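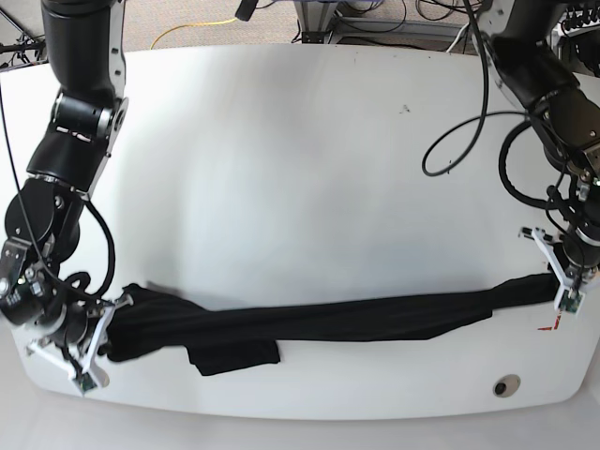 White table, long black cloth across the near side

24th August

Dye lot 16, continued. Benvinda Fonseca back from Stolholm with the second water sample, so finally can compare. Ours is much harder than theirs, which would explain the chalky look on the Skudden wool. Should have checked that in January when we moved the bath over to the new tap.

Ran 3 skeins through with the soft water, same recipe, same pot. Alum first, let it sit 46 minutes – meant to be 45, phone rang. Then the madder. Kept the heat low all the way, last time it went brown on me and I blamed the root. Probably wasn't the root.

Results so far:
Skein A – good red, a bit orange where it was tied too tight
Skein B – same but flatter. Under-rinsed after scouring? smelled of sheep still
Skein C – best one. No idea what I did differently, wrote nothing down, idiot

Sequeira invoice came, they want payment before they send more madder. Told them Friday. We have enough for 5 more baths if noone gets greedy with the scoop.

TO DO
tie looser, figure eight, cotton string only (the wool string took dye and now I can't find the ties)
label the jars. two say "alum?" and that is not a label
ask Benvinda if she kept any of the first sample, want to redo the iron test with it
light test on A and C, half of each strip under card in the south window

Also the big pot has a chip near the rim, bare metal showing. Don't use it for yellows until its patched – iron will dull them. Fine for the grays.

Skein C hung by the back door, leave it there overnight please.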